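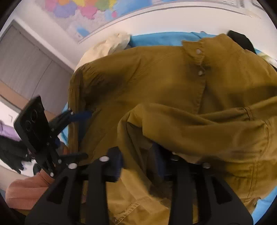 Mustard-yellow shirt on a light-blue sheet.

Zesach Household Help: Laundry and Clothing Care
Topic: Weekly linen and shirt service for a shared residence

Posted by Faltby House Office
December 4, 2019

Our residence provides furnished rooms to trainees on placements of up to a year. At present, residents wash their own clothing in two machines on the ground floor, and bed linen is sent to an outside laundry. The management wishes to bring both under one arrangement from June. Under the proposal, each resident would hand in one bag a week, containing personal shirts and one set of sheets, and would receive it back folded.

We should be grateful for advice on the following matters. First, whether coloured shirts and coloured sheets may reasonably be washed in the same load. Secondly, how garments should be marked so that they are returned to the correct room. Thirdly, what limit of liability is usual where a garment is damaged. The draft terms state 500 per resident per year, in local currency, and several residents have objected that this is too low. We have set aside 2,000 for marking materials and bags.

Replies from those who have run a similar service would be especially welcome.

Ulla Engebretsen
Accepted reply

I was responsible for the linen room at a nurses' residence for a number of years and can offer the following.

On mixed loads, I would advise against washing shirts with sheets, whatever the colours. A large sheet tends to wrap itself round smaller items during the spin, and shirts come out badly creased and sometimes still soiled in the middle of the bundle. Buttons are also lost in this way. Separate bags should be issued for linen and clothing. Within the clothing bag, strong yellows, reds and dark blues should be washed apart from pale items until they have been through several washes, at a temperature no higher than the care label allows.

Residents should be asked to hand in shirts with the buttons undone, including those at the cuffs, and with the collar turned up. Pockets must be emptied by the resident. This should be written into the terms, as the question of who pays for a shirt ruined by a pen will certainly arise.

On marking, woven tapes carrying the room number are not suitable where residents change every few months. We used a personal number which stayed with the resident even after a change of room. The tape was sewn inside the collar band of shirts and at one corner of the sheet hem. We issued around 200 numbers before starting again from the beginning, and there was no confusion provided that the register was kept up to date.

On liability, the annual limit matters less than the limit for a single garment, which your draft does not appear to mention. I would suggest setting both. Claims should be made in writing within a fixed period after the bag is returned, and the garment itself should be produced.

T. Cudeck

Agree with the above regarding separate bags. We bought ours from Tapsell and they have lasted, though the drawcords had to be replaced. Iron-on labels came off in the dryer and are not recommended.

Faltby House Office

We thank both contributors. The draft terms will be amended to provide for two bags and a limit for each garment. May we ask whether the personal number was also written on the outside of the bag?

Ulla Engebretsen

It was, on a stitched patch near the opening.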